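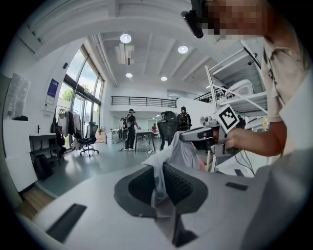 I had been trying to get a place on one of the Plerkis visits since February, so when Natalie Dawber wrote to say there was a spare spot I said yes before I'd even looked up the bus. Plerkis takes in worn clothes, sorts and folds them, and sends them on to secondhand shops. The folding is the part they are trying to hand over to machines, and it was the part I most wanted to see.

There were 11 of us on the tour. We started in the sorting hall, which is loud and smells of other people's closets, and I loved it. Bags come in from the trucks, get split open on long tables, and the sorters pull things into bins faster than I could follow. Natalie has run that floor for 13 years. She can tell a good wool sweater from a bad one by the sound it makes when she rubs it (she did this for us with her eyes shut, four times in a row, and got a round of applause).

Sorting, she told us, is staying with people for the foreseeable future. Too much of it is judgment. Is that a stain or a print? Will anyone want this in a small town shop in winter? Folding is different. It is the same motions all day, it's hard on the wrists and shoulders, and it is the job people ask to be moved off first.

Then we went over to the training side, and this is where I could have stayed all afternoon. The people teaching the machines to fold are folders! They work with hand-held grippers, one in each hand, and they handle real clothes with them: pick up a shirt, lay it out, fold it, put it down, take the next one. The recordings of all that are what the folding software learns from. The system is called Numano, and so far it has one folding arm running on the main floor, behind a yellow line, doing nothing except T-shirts and pillowcases.

Babatunde Oyewole looks after the training team. He folded by hand on the late shift until two years ago, and he was the first to try the grippers. "For a week I was terrible," he said. "You have spent your life with ten fingers and now you have two pinchers. You find out how much your thumbs were doing." He let a few of us try. I picked up a pillowcase, dropped it, picked it up again, and made something closer to a dumpling than a square. The woman next to me got hers on the second go and was very gracious about it.

What surprised me was how much the folders argue about technique. Everyone had their own way with a button-down, and when it came time to record, they had to talk about why. Sleeves first or sides first? Do you smooth before the fold or after? One man had been doing a little flick at the collar for years without knowing it until he saw himself on a recording. Two of the others have since picked it up.

I asked Babatunde the question I suppose every visitor asks, about jobs. He didn't dodge it. There are 28 folders on the books now and he thinks there will be fewer full-time folding posts when Numano can handle trousers. So far nobody has been let go. Some have moved to training, some to sorting with Natalie, and a few to the repair room, where Plerkis is now mending things it used to send to the rag buyer. Pay for the training work is one grade up, which the folders pushed for and got. He would like a written promise on retraining and said so with a manager standing right there, who nodded and said they were still talking.

He also told us what hasn't gone well. The first gripper sessions were too long and people went home with sore forearms, so they now run 30 minutes and then swap to something else. Thin slippery fabrics are still a mess. And a few of the older hands tried it, disliked wearing the gear, and went back to their tables, where they are very much needed on the days the arm balls up a T-shirt and stops.

We did get to watch the arm at the end. It is slow! Any folder in the building would beat it easily. But it picked up a crumpled gray T-shirt, paused, turned it over, and did the sleeves in just the order Babatunde had shown us — and he was grinning the whole time.

Tea afterward was in the repair room, with a very good ginger cake, and I came away with a mended corduroy jacket from the staff rail. Natalie keeps the list for the next visit. Wear flat shoes, and leave room in your bag.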